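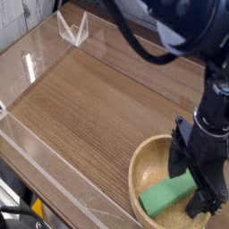
How many recorded runs does a team need before training its first pick-and-place policy?
Thirty-four clean runs are enough for a first attempt with one object and one target. More can be added once the first results have been looked at.

Recording runs for the bowl task
Pollness Robotics Club, student guide
Last revised Mon 23 December

These steps cover the foam block and wooden bowl task for the Cillholm round in May. Teams should already have finished the homing and gripper sheets. Work in pairs: one person drives the arm, the other keeps the log and stays within reach of the stop button.

1. Power on and home
Switch on the arm supply, wait for the status light, then start Brandska on the bench computer. Run Home. If the arm stops short of the home pose, switch off and check the cable loop at the upper joint. It must hang clear through the full range of movement.

2. Set the speed
Use speed 2 for practice and speed 3 for recording. Do not change speed within a set -- mixed sets have to be thrown away.

3. Place the bowl and block
Keep the bowl inside the acrylic walls, near one corner of the work area. Lay the block flat for the first ten runs, then vary its angle. Blocks that lean against the side of the bowl are harder to grip and should make up at least a third of the set.

4. Record
Press Start before the arm leaves home. Open the gripper fully above the bowl, lower it with one finger on each side of the block, and close slowly. Stop closing when the foam begins to dent. Lift straight up before moving sideways. Press End only after the arm is back at home.

A run that goes over 3000 time steps is cut off by the software and should be deleted.

5. Log
Write down the run number, block angle and result. Failed grips are kept, marked F. Runs in which a hand entered the work area are deleted.

6. Copy the files
Copy the set to the Figueroa folder under your team name. Check that the file count matches the log before clearing the bench computer.

Common faults
Gripper touches the rim: raise the approach height and come in closer to vertical.
Block turns as the fingers close: grip nearer its middle.
Arm jerks at the start: home it again -- the stored pose is out of date.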